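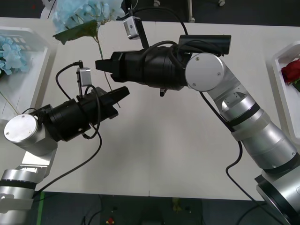
4.2 Cable snagging during handover

The most frequent serious fault in the trials was a protective stop on one arm while the other arm kept moving. It happened mostly in the handover part of the flower sorting task, where one arm lifts an artificial stem, brings it to the middle of the table and passes it to the other. At this point the two grippers nearly meet, and whatever is attached to the outside of the wrists comes close together as well. Each wrist carries a small camera on a black bracket, and the cables for these run outside the arm, with loops left in them so that the wrist can turn. On the left arm one loop hangs beneath the gripper. We had treated the loops as a matter of tidiness. After the first week of trials we began to log them as a hazard.

Of 418 handover attempts, 30 ended in a protective stop. Shivam Kaushik and Renu Tripathi went through the joint current logs and the wrist video for each of these and sorted them by cause. In 17 a cable had caught on the opposite gripper or on its bracket. In nine the grippers touched each other directly. The other four could not be assigned with any confidence, and we leave them out of what follows. No person was hurt in any of these events, and the operator was outside the marked area each time. Damage was limited to one bent camera bracket and one connector that had to be replaced.

The stops themselves worked as intended on the arm that raised them. The fault was in what followed. Each arm has its own controller, and the two controllers report to a coordinator process written for an earlier single-arm version of the cell. When one controller entered its stopped state, the coordinator marked that arm as idle. Idle was also the state used for an arm that had finished its part of the motion and was waiting. The other arm therefore went on with the trajectory it had been given, on the assumption that its partner was out of the way or holding still on purpose. In a cable snag this meant that the moving arm kept pulling on a cable held by an arm that had locked its brakes. The bent bracket came from an event of this kind.

We measured how long the second arm kept moving after the first had stopped. The median over the 17 snagging events was 263 ms. The longest was 3000 ms, which is the length of the timeout in the coordinator, and in that case the second arm was stopped only by the timeout. Its own force threshold was never reached. The pull of a camera cable is small compared with the load the threshold was set for, and lowering the threshold enough to detect it gave false stops during ordinary grasping. We tried this on one afternoon in November and gave it up after the arms stopped on nearly every tray edge they brushed.

4.3 What the wrist cameras could and could not show

It had been suggested during the design review that the wrist cameras could be used to detect a snag before the stop. Sunita Pant tested this with the recorded video. The cameras look forward past the fingers, toward the thing to be picked up, and this is the view the grasping policy needs (Figure 3). The cable loops lie behind and below the camera for most of the motion. In 14 of the 17 snagging events no part of a caught cable was in either wrist view before the stop. In the other three a cable crossed a corner of the image shortly beforehand, too late to be of use with the present control loop. 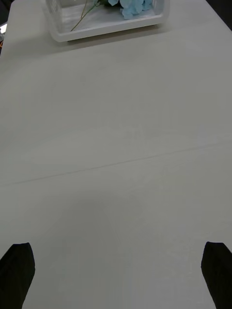
Figure 3. Wrist camera view with the gripper open and a tray of blue flowers on the far side of the table seam. The camera's own cable is outside the field of view.

A fixed camera looking at the whole workspace does better, and the loops can be followed in it over much of the motion. It loses them when a wrist passes in front. We did not pursue automatic detection from this view, as the changes described below removed most of the events.

4.4 Changes made

Three changes were made. First, the coordinator now has a separate state for a protective stop, and a stop on either arm is sent to both controllers over a hardwired line that does not pass through the coordinator. The line was built by Madhu Awasthi from a Deltex safety relay. Second, the camera cables were shortened and tied closer to the wrist, leaving only the slack needed for the last joint. The range of that joint was cut in software to match. Third, the handover pose was changed so that the arms approach with their wrists rolled away from each other.

The first change should have been in place from the beginning. Our risk assessment covered contact between an arm and a person, and contact between an arm and the table, but had one line on contact between the arms and none on cables. Pallavi Thakur, who reviewed it for a second time after these events, also noted that the reset procedure let an operator clear one arm while the other was still under tension. The procedure now requires both arms to be put into free drive and the cables checked by hand before either is reset.

After the changes we ran a further 120 handovers. There were two protective stops, both from direct contact between grippers, and in both the second arm stopped with the first. The shortened cables have shown some wear at the ties and are now inspected weekly.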